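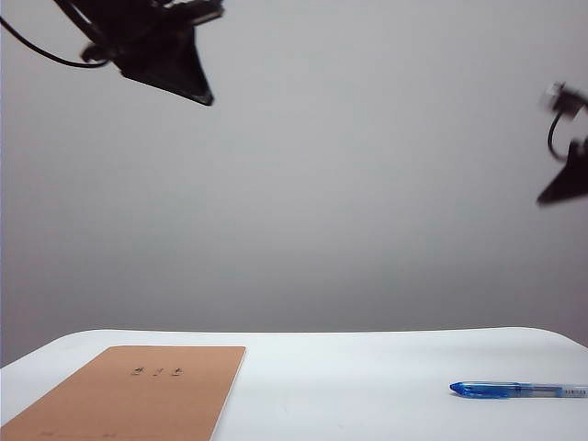

Pylyp Hrytsenko wrote on our survey that he pushes the button at Kadby Road every morning and never knows if it heard him, so after a while he just looks both ways and goes. We read that one out loud in class, and a lot of heads nodded.

Projects > Getting Around Town > Crossing Buttons
February | By the Lurkimine walking group
Home Reports Maps Contact

We picked the crossing buttons for our project because most of us use them, and it's hard to write a whole report on something you don't care about! We sent a short survey home to 157 families and got 67 back, which our teacher told us was very good (thank you to everyone who filled it in, especially the people who wrote on the back too). The biggest complaint was the wait at Kadby Road, and close behind it came the buttons themselves. People push them, nothing seems to happen, and they start to wonder whether the thing is even hooked up.

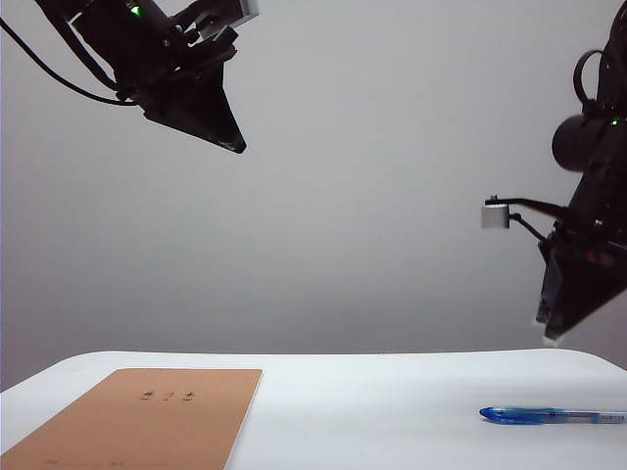

Our main suggestion for the city is a button that answers you when you push it. A beep would help people who can't see well, and we would love to have one, although the families on Bondarchuk Street did ask us to please think about their sleep. For everybody else a light would go a long way, and it wouldn't have to be large. The green one glowing near the top of the black arm in the photo is tiny, and it still stands out against all those dark parts, so we think one that size on a dark button box would do nicely.

We also walked the route ourselves on a Sunday, when it was quiet, and again before school, when it really wasn't. The second walk is where most of our notes come from. We would still like to time the wait at Kadby Road in the afternoon, and we haven't asked the bus drivers yet what they think.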